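Objet : Re: [reseau-vosmont] Garantie Stekico, pièces d'embrayage
De : Valdis Ramanauskas
Date : juin 2020

Bonjour,

Réponses dans l'ordre.

Evdokia Athanasiadis a écrit :
> Le point de vente Skiruten a reçu 16 kits d'embrayage pour le Zeleke 117.
> 4 portent l'ancien indice sur l'étiquette. Peut-on les monter sous
> garantie ? Et la révision des 2,000 km reste-t-elle à la charge du
> concessionnaire ?

Les kits à l'ancien indice ne se montent pas sous garantie. Retour au dépôt Vosmont avec le bordereau de décembre, le nouveau n'étant pas encore reconnu par le logiciel. Les 12 autres peuvent entrer en stock.

Pour la révision : main-d'œuvre au concessionnaire, huile et filtre au client. Le carnet doit être tamponné le jour même, sinon Stekico refuse la prise en charge du haut moteur.

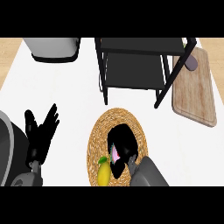
Vue de dessus, rendu de synthèse : plateau blanc et chariot à étagères en métal noir.

Couple de serrage de la noix d'embrayage : reprendre la valeur de la fiche atelier, pas celle du manuel du conducteur, qui concerne la version à carburateur. Rondelle frein neuve à chaque démontage.

Le tarif pièces suivra dans un message séparé. Merci de ne pas répondre à toute la liste pour les numéros de châssis.

V. Ramanauskas
Support technique réseau, Vosmont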